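Inicio > Proyectos de alumnos > Robótica aplicada > Memorias

Memoria del proyecto Hidaten: colgar tazas, y el día que el brazo no se paró

Equipo: Branislav Procházka, Thanakorn Inthanon y yo, Ludmila Kopecký (que soy la que escribe, así que las quejas a mí)
Tutora: Bohumila Kollár

1. De qué iba esto

El encargo parecía sencillo: coger una taza de la mesa y colgarla en un árbol de madera de esos de cocina. Branislav llevaba la planificación de trayectorias, Thanakorn la visión y yo la pinza y todo lo que fuera seguridad. Esto último lo pedí yo misma en septiembre, pensando que sería la parte tranquila del trabajo. Pues no.

El programa lo bautizamos Hidaten y corre encima de Boto, la librería de control que heredamos del grupo del curso anterior. Boto funciona bien, pero la documentación se acaba justo donde empiezan las preguntas. Por ejemplo, tiene un vigilante de fuerza: si la muñeca nota más de 20 newtons, manda parar. Eso lo leímos todos en la primera página y nos quedamos tan contentos. La página que explicaba cuándo se desactiva ese vigilante la escribió Brendan Ní Chonaill después de nuestro incidente, cuando le mandamos un correo bastante largo.

2. Cómo trabajábamos

Cada prueba seguía el mismo orden: localizar la taza, acercarse desde arriba, cerrar la pinza, subir, girar la muñeca hasta que el asa quedara mirando al palo y avanzar despacio hasta colgarla. El giro de muñeca nos dio guerra desde el principio, porque el asa se esconde detrás de la pinza en cuanto te descuidas y entonces la visión se inventa dónde está. Thanakorn lo arregló guardando la postura del asa antes del agarre y arrastrándola con la cinemática, y a partir de ahí dejamos de clavar tazas contra el poste (bueno, casi). 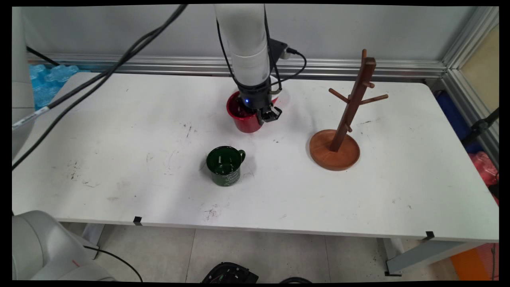 Última modificación de esta página: 28 de febrero de 2019

Con la taza roja en la pinza, un poco inclinada y con la boca hacia arriba, lo que queda es buscar uno de los palos del árbol. La verde la usábamos como obstáculo: si la trayectoria la rozaba, la prueba no valía. Branislav era inflexible con esto y yo se lo agradezco ahora, porque en su momento me pareció una manía.

3. Lo que pasó

Estábamos en una tanda larga, ya con confianza, repitiendo el colgado con pequeños cambios de altura. Yo tenía el mando con la seta de emergencia en la mano izquierda y el cuaderno en la derecha. El brazo subió con la taza, giró, avanzó hacia el palo... y el borde de la taza tocó la madera unos milímetros por debajo de donde tocaba. Hasta aquí, lo de siempre. El vigilante tenía que saltar y el brazo quedarse quieto.

No se quedó quieto. Siguió empujando con toda la calma del mundo, arrastró el árbol por la mesa y la taza empezó a resbalar dentro de los dedos. Pulsé la seta. El brazo se paró de golpe, la pinza mantuvo el cierre y la taza se quedó colgando de medio borde. No hubo nada roto ni nadie herido, pero me temblaban las piernas. Thanakorn estaba al otro lado de la valla de aluminio, que es donde hay que estar, y menos mal, porque un rato antes había metido la mano para recolocar el árbol con el robot en pausa. En pausa, no apagado. De eso hablamos luego con Bohumila y no fue una conversación corta.

4. Buscando la causa

Lo primero que pensamos fue en el cable. El del sensor va por fuera, haciendo un bucle al lado de la pinza, y con los giros grandes se tensa. Branislav estaba convencidísimo. Desmontamos la brida, cambiamos el cable, movimos la muñeca a mano por todo su recorrido mirando la señal y no se perdió ni una muestra. Descartado, aunque la brida nueva la dejamos puesta, que estaba mejor que la vieja.

Luego fuimos a los registros. La fuerza estaba ahí, clarísima: un pico muy por encima del límite en el momento del contacto y luego una meseta mientras empujaba. O sea que el robot lo estaba notando todo y le daba igual. Ahí fue cuando me puse a leer el código de Boto línea por línea — con bastante café — y encontré que el vigilante se silencia durante el cierre de la pinza, para que el propio agarre no provoque una parada. Tiene sentido. Lo que no tenía sentido era nuestro número: el silencio se daba en milisegundos, nosotros habíamos puesto 200 en la configuración y alguien lo había subido a 3000 para una prueba con una taza que resbalaba. Ese alguien fui yo. Lo apunté en el cuaderno y todo, y no lo volví a bajar.

Con 3000 milisegundos no debería haber pasado nada, porque el avance hacia el palo empieza bastante después. Pero el contador se reinicia cada vez que la pinza recibe una orden de cierre, y nuestro código de reagarre mandaba esa orden una y otra vez durante todo el trayecto. Resultado: el vigilante llevaba dormido desde que cogíamos la taza. Las pruebas anteriores habían salido bien porque no chocábamos fuerte, sin más misterio.

5. Qué cambiamos

El silencio ha vuelto a 200 y ahora solo se aplica al primer cierre. Las órdenes de reagarre ya no tocan el contador. Además hay un límite de fuerza en el propio controlador del brazo, que no depende de Boto ni de nosotros, y que teníamos que haber activado desde el primer día.

También cambiamos costumbres. Antes de cada tanda provocamos un contacto a propósito contra un bloque de espuma y comprobamos que para. Si no para, no hay tanda. Para meter la mano en la mesa se quita la potencia, y la persona que lleva la seta no lleva cuaderno (¡ni móvil, Branislav!). Los parámetros de seguridad están en un fichero aparte y para tocarlos hacen falta 2 firmas del equipo.

6. Pendiente

Nos falta repetir la tanda completa con la configuración nueva y comparar los colgados buenos con los de antes. Branislav quiere mirar si el giro de muñeca se puede hacer más lejos del árbol, y Brendan nos ha pedido los registros del incidente para añadir una prueba automática a Boto. Se los mandamos en cuanto Thanakorn termine de ordenarlos por fecha.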